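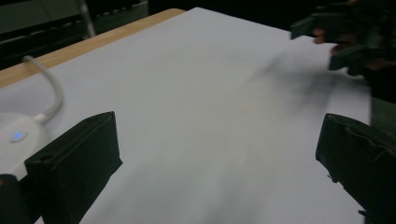 I have been saying for years that the kitchen table is the best desk in any house and that we should stop buying desks. Said it to my sister when she moved, said it to the guy at the furniture place. A table has room on both sides. A table can be cleared. And when you want to work on something bigger than a notebook you put down one large sheet of white paper, the way it's laid across the light wood there, and you've got a work surface. Round white gadget with its little blue light and its thin cable off to one side, still plenty of bare paper left over. Try that on a desk with a hutch.

So this is my case for paper on the table. Big paper, plain paper, no lines. Quick because I have to be out the door by noon.

First, the money. A roll from the Floveck store is 38 dollars and it's 200 feet long. I bought mine in September of last year and I'm still on it. Compare that to the desk mat people keep sending me links to. The Pluvness one, 153 dollars, comes in "oat" and "fog". It's a mat. You can't write on it. You spill on it and then you own a stained mat. Spill on paper, throw out the paper, tear off some more, done before the coffee reaches the edge.

Second, you can write on it! I can't believe I have to argue this part. Measurements, a phone number, which screw came out of which hole. When I take anything apart I set the screws down on the paper and draw a circle around each one and write where it goes. My father did it on newspaper but you can't read your own writing on newspaper, and the ink comes off on your wrists. White is better. White also shows you the tiny spring that just jumped out of the thing you were fixing. On a brown table that spring is gone till you move house.

Dima Tannous wrote in to disagree with me the last time I brought this up, and it was a good letter so I'll answer it. Her point, more or less: paper on a table makes the whole room look like a job site, and people who live in small apartments need the table to be a table by six o'clock. Fine. Mine has to be one by six too. But a sheet of paper is the fastest thing in the world to put away. Roll it up with the mess inside if you have to. I've done that, stuck it behind the door and unrolled it the next mornng with everything in a heap but at least the right heap. She also said it's wasteful. I go back and forth on this. I use both sides. After that it wraps the dishes for the basement or goes under the boots in winter. Is that more wasteful than a mat that ships across an ocean and gets replaced when oat goes out of style? Don't think so. But I don't have numbers so I'll leave it.

What I won't leave is the tape question. Don't tape it down. People tape it down, all four corners, so neat, and then it's a fixture and they're afraid of it. They start putting coasters on it. Let it slide a little. If it curls, and off a new roll it will curl, put something on the corner. A mug. A can of beans. If it still curls roll it the other way overnight.

And cables. I get asked about cables more than anything. Every small electric thing now wants a cord out the back and the desk people will sell you a tray and clips and a sleeve for it, Ponudum has a whole page of this stuff, seven kinds of clip. On a table you just run the cord off the far side, away from you. That's the system. Nothing to screw in. If it bothers you for dinner, unplug it and put it in a drawer.

My neighbor Huamán got a real desk this spring, very handsome, drawers with the soft close. I've been over a few times. The desk has mail on it. He does his bills at the kitchen table. I didn't say anything, he's a nice man and it was expensive, but I did look at the table and then at the desk and I think he saw me do it.

Anyway. If you've got a desk and you love it keep it. If you're about to buy one, spend one week at the table first with a big clean sheet down and see what you end up putting on it. See what you write on it too. Mine right now says "call about gutter" and a list of soup and a drawing of a hinge that I dont remember making. I'll tear it off Friday and save the hinge.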